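September 17, 2019. Play kitchen, demonstration collection

Back on the kitchen set. The plan from Dallach is still "get the count up and sort it out later", and I still don't believe the second half of that sentence. We stand at 411 demonstrations on the list. I went through a batch this morning before switching anything on and threw out 53 of them, mostly runs where whoever was driving paused so long that the learner will pick up dithering as a skill.

Notes while I remember them:

Viewpoints. Baumgartner want everything from one fixed view to keep training simple. I am against it. The June model did well from the view it was trained on and fell to bits when the tripod was knocked. If we keep a second view we at least find out sooner.

Labels. Saltik's labelling tool lets you save a run with the instruction left blank. It should not. Found 12 blanks, filled in what I could from the video, binned the rest. Two people had also written different sentences for the same job, which I have left alone — people do talk differently, and the model may as well meet it now.

Scores. The Nalport summary says 69 per cent success on held-out tasks. Held out from what? Same counter, same pot, same light. I would call that remembering. Asked for the list of tasks and start positions, no reply yet.

Speed. Driving slowly gives tidy paths and far too many near-identical samples. Try dropping every other step before training and see if anything changes. My bet is it makes no difference at all, but it's cheap to check.

To do: agree what counts as a failed grasp, write it on the board, and stop changing it halfway through a batch. Move the pot start position more than we have been.

Stills from the kitchen set:
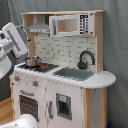
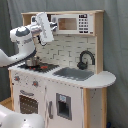
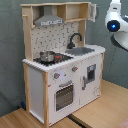
Arm at the play kitchen, silver pot on the stove in all three. Microwave side of the top shelf in the first two, small white door open in the third.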